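4.2 Do containers keep shared supplies in order?

Claims for the open basket as an organizing tool rest on thin evidence. Gallagher and Fahy reported that offices using baskets lost fewer small supplies than offices using drawers, and the finding has been repeated in trade guides ever since. Their log covers 3,693 checkouts, but only 1,224 were matched to a return, and the unmatched rest were treated as kept in good order. We see no grounds for that. An item that drops out of a log may be in its basket, in a coat pocket or in the trash.

The Dretmont survey has a different weakness. Its 60 respondents were asked whether their supply table felt tidier after baskets were brought in, and most agreed. The question was put by the same staff who had bought the baskets. Feeling tidier is also a poor stand-in for finding the tape when it is wanted, and the survey did not measure search time at all.
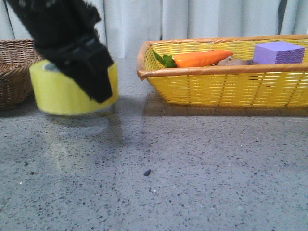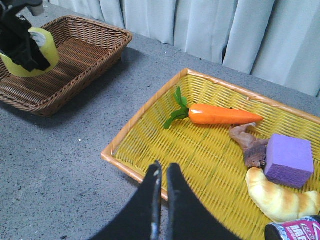

Figure 2. Woven baskets on a gray speckled tabletop, with a pale curtain behind.

Material is a further problem. Ferreira argues that woven baskets invite people to put things back and that plastic bins do not, yet her woven and plastic groups also differed in size, rim height and distance from the door. Any of these could produce the small gap she reports. When Moriarty repeated the comparison in October with containers of equal size, the gap shrank to within the error of the count. We therefore treat material as unproven in the analysis below and enter rim height as a separate term.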